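4.2 Does sorting at the bench save any walking?

The claim we set out to test is an old one. Shop manuals from 1950 onward repeat that small stamped parts should be kept in open bins at arm height, with the current job on the table below. The Stutidstead workshop follows this rule, and its staff speak well of it. We are less sure. Staff who designed a layout tend to like it, and the earlier Clornness report, which found a clear gain, never says how its walking times were taken.

Our own visits in September give weak support at best. Plates and strips went into the blue bin on the shelf, while brackets and bars stayed on the white table under it (Fig. 5). The split looks tidy on a floor plan. In use, the lower table had no marked places, and parts of quite different shapes shared one surface. We could not tell from the layout alone which pieces belonged to which job, and we doubt a new worker could. Any time saved in reaching may well be lost in looking. 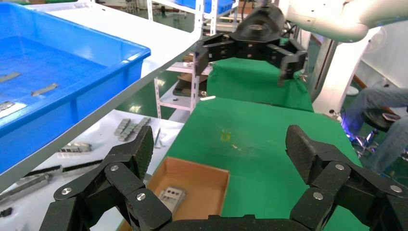
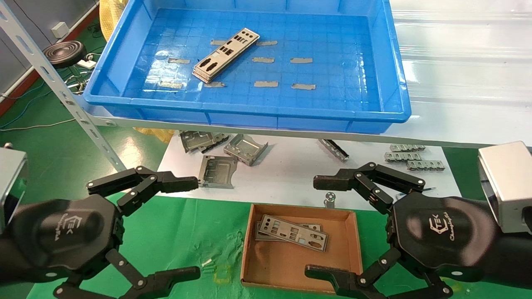 Fig. 5. Blue bin on the white shelf, with metal parts on the white table below.

Correspondence: Haiyan Wei, Stutidstead Workshop Study. All rights reserved. Back to top

Related items
Open bins and closed drawers: a second look
Walking times at Clornness: what was measured?
Labels on shared tables

Comments (2)
Shiyu Mao: Fair, but you compare nothing against marked places. Try the same table with outlines drawn on it.
Evo: We dropped arm-height bins and went back to them within 13 weeks. I wouldn't call that proof either.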